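Open day at Wallberg: the day the arm let go

Posted 5 May 2022

I had been trying to get into the Wallberg open day for ages, and this time Monique Leblanc wangled me a place on the morning tour. She works on the safety side there (she is the one with the clipboard and the very loud whistle) and she warned me in advance that it might not be a smooth demonstration. She was right, and I had a brilliant time.

Getting there

Take the bus and don't bother with the car park, it was full before I'd found the entrance. You sign in, you get a sticker and a pair of safety glasses that fit no human face, and then you stand in a corridor eating very good biscuits until somebody comes for you. There were 8 of us in my group, mostly people from laundries and one chap from a hotel chain who asked about prices at every single stop.

The Jekavetti cell

This was what I'd come for. The Jekavetti is a sorting and folding arm in a fenced bay, and the idea is that it lifts a garment out of a pile, finds an edge, and passes it along to the folding plate. For the first few minutes it was lovely to watch. T-shirts, tea towels, more T-shirts, all very soothing.

Then it picked up a thick jumper, swung round towards the plate, and dropped it. Fine, things get dropped. But the arm carried on as if it was still holding the thing! It went through the whole folding routine on thin air, came back, reached down and caught the jumper by one sleeve where it had landed half over the edge of the belt. The sleeve went into the roller, the belt pulled one way and the arm pulled the other, and there was a noise like a deckchair collapsing. Monique hit the stop button and everything froze, with the jumper stretched between the two like washing on a line.

Nobody was hurt and nobody was inside the fence. What bothered her (and she told us this quite openly, good for her) was that the arm should have stopped on its own at the drop. It has a sensor in the jaws that is meant to notice when there's nothing between them. They log every lost grip, and she had error 113 up on the panel, "grip lost", a full 3 seconds after the jumper had gone. By then the arm was well into its next move.

What they think happened

Hugo Texier came down to take the cover off while we all pressed up against the fence. He looks after the grippers, which are made by Aubert, and his theory was fluff. The jaws had done 200 garments since the last clean, and he reckoned lint had packed in behind the sensor so that it read as though something was still held. He wiped it out with a cloth and showed us a grey wad the size of a grape. Yuck.

The part I hadn't thought about is the resetting. You can't just press go again. The arm has to be backed off by hand at crawling speed, the fabric comes out, the fence gate is opened and closed, and only then does it get power. Monique made Hugo do the gate twice when he rushed it. He took it very well.

The handling room

With the cell out of action we got longer upstairs than planned, which suited me. Cloth is a nightmare for machines, I learned. A box is always the same box, but a pair of tights is a different shape every time you put it down, and anything stretchy or bunched up gives a gripper very little to get hold of. 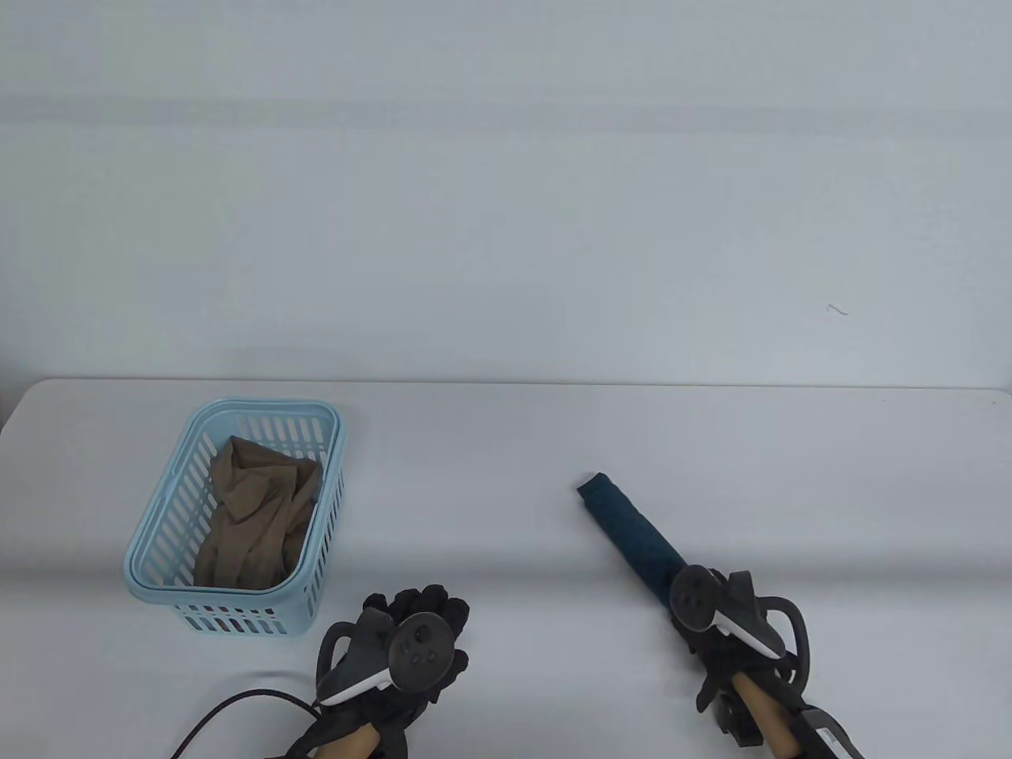 Rolled teal cloth and the blue basket in the first one, a gathered olive-brown waistband in the second.
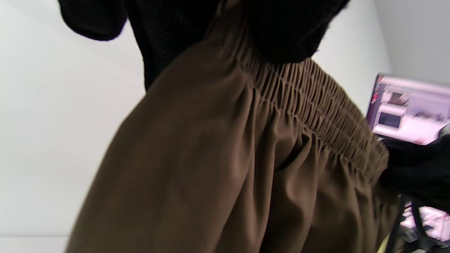 Questions at the end

I asked whether the drop fault had happened before, and yes, once, last November, with a fleece. They had put it down to a loose cable at the time. Hugo is going back through the old logs now to see if it was fluff then too. The Irkico people, who supply the fencing, want the gate routine written up on a proper sign, and Monique wants a cleaning interval fixed before the cell runs for visitors again.

The hotel chap asked what the cover costs. I bought a mug and caught the bus home.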